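**Week 6 handout — training in simulation, testing on held-out rooms**

Read this before the Wednesday lab. You will need the Feneck simulator installed and the Pruddale room set unpacked.

### The method

The policy sees one wrist view per step and outputs a small change in gripper pose. It is trained by imitation only; there is no reward. What we vary is the rooms. The narrow set uses a single room, Bickerstaff. The wide set draws on 204 room layouts. Both contain 4000 episodes, so any gap between the two policies is not due to the amount of data.

### The result

Each policy is run on 1000 test episodes in rooms kept out of training. The narrow policy does well in Bickerstaff and poorly elsewhere. The wide policy is slightly worse in Bickerstaff and much better in the held-out rooms.

Most failures begin with a view that holds very little to steer by — plain walls, few edges, no target object. Step through episode 1191 and note where the predicted motion starts to drift.

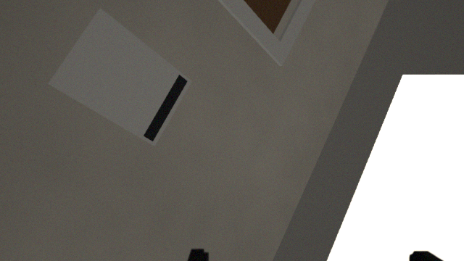
*Fig. 1. Simulated view with both gripper tips at the bottom edge and nothing between them. Large parts of the wall are bare.*

### For the lab

1. Run both policies on the held-out rooms.
2. Sort the failures by what was in view when the drift began.
3. Repeat with the previous two views added as input.

Bring your failure table on paper.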